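Foro de viajeros de la línea Elari > Billetes, abonos y reclamaciones
Tema: ¿Alguien sigue con el abono en papel?

pasillo_o_ventana escribió:
Abro hilo porque el miércoles el revisor miró mi abono como quien mira un fax. Lo leyó por delante, lo leyó por detrás y me preguntó si no tenía la aplicación. Le dije que tenía un abono. Me dijo que ya lo veía, pero que si no tenía la aplicación. Así estuvimos desde Stirnis hasta el túnel.
¿Han cambiado las condiciones o es que el hombre se aburría?

Merche_del_andén escribió:
Se aburría. El papel vale igual hasta que caduque. Está en las condiciones, en la letra que nadie lee salvo yo, que tengo 50 minutos de trayecto y ya me he acabado las novelas.

tolvanera escribió:
Vale igual, sí, pero entiendo al revisor. La app la escanea en un segundo. El papel hay que desplegarlo, alisarlo y encontrar la fecha debajo del pliegue. En hora punta eso son 23 personas rebuscando en el bolso a la vez. Yo me pasé al móvil hace dos inviernos y no he vuelto a pensar en el tema.

pasillo_o_ventana escribió:
No has vuelto a pensar en el tema y aquí estás, a las 7 de la mañana, en el subforo de abonos.

tolvanera escribió:
Touché. El tren viene con retraso.

gorka_transbordo escribió:
Lo del segundo será con cobertura. Entre Crichton y Liduvgate no hay, y la aplicación, cuando no hay cobertura, te pide que inicies sesión. La semana pasada iba una chica al lado con el abono pagado y el circulito dando vueltas, dando vueltas... Le pusieron suplemento. Mi papel, en cambio, funciona dentro de un túnel, boca abajo y con el 5 % de batería.

Merche_del_andén escribió:
El suplemento se reclama. Que mande captura del pago por el formulario de Elari, no por teléfono. Por teléfono te ponen la musiquita y a la tercera vuelta te cortan. A mí me devolvieron el mío en 8 días.

tolvanera escribió:
Gorka, se puede descargar el abono para usarlo sin conexión. Menú, Mis títulos, los tres puntitos, Guardar en el dispositivo.

gorka_transbordo escribió:
¿Y eso dónde lo pone?

tolvanera escribió:
En ningún sitio. Lo encontré apretando cosas.

gorka_transbordo escribió:
Descansa, señoría.

vagon_silencio escribió:
Llevo leyendo el hilo desde el principio y me parece que discutís por gusto. A quien le vaya bien el móvil, móvil. Mi madre tiene 81 años y un teléfono con tapa, y coge el tren más que todos vosotros. Si quitan el papel, que le expliquen ellos lo de los tres puntitos. Yo ya lo intenté con el mando de la tele.

pasillo_o_ventana escribió:
Vagón, nadie ha dicho que lo quiten. ¿O sí?

vagon_silencio escribió:
En la taquilla de Liduvgate, a mi madre. «De momento no», le dijeron. Ese «de momento» lo he oído yo antes, con la cafetería, con los lavabos y con el directo de las 18:40.

tolvanera escribió:
Bueno, el directo de las 18:40 iba vacío.

vagon_silencio escribió:
Iba yo.

Merche_del_andén escribió:
Ya que estamos: el abono NO se plastifica. Si lo plastificáis os lo invalidan, porque no se puede sellar la renovación. Una funda abierta sí se admite. Lo digo porque cada otoño aparece alguien con el abono plastificado como una carta de bar y luego vienen los lloros.

gorka_transbordo escribió:
Confieso: otoño pasado, carta de bar.

pasillo_o_ventana escribió:
¿Y el duplicado cuánto tarda? El mío se está partiendo por el doblez y ya solo se lee una mitad. La mitad buena, eso sí.

Merche_del_andén escribió:
En el momento, si vas a ventanilla con el viejo. Si lo has perdido, declaración firmada y paciencia. Lo cuenta Shona Drummond en su columna del boletín de viajeros, que os copio entera, que es corta y así no tenéis que registraros.

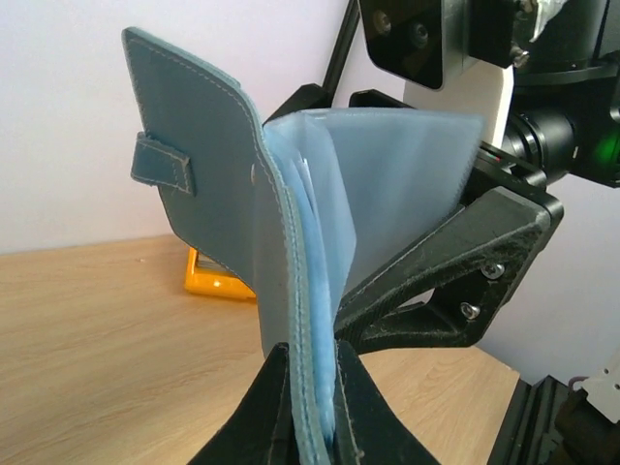 Crichton, julio

El papel se rompe siempre por el doblez. Quien lleve el abono en un bolsillo trasero lo sabrá ya, y quien lo lleve en una cartera con funda de plástico tardará un poco más en saberlo. En ventanilla lo cambian sin cargo mientras se lean el número y la fecha. Si falta el número, lo buscan por el apellido, y conviene ir sin prisa, sobre todo los apellidados García. Los que me escriben preguntando si vale una foto del abono: no, no vale. Los que me escriben enviándome la foto: tampoco.
Shona Drummond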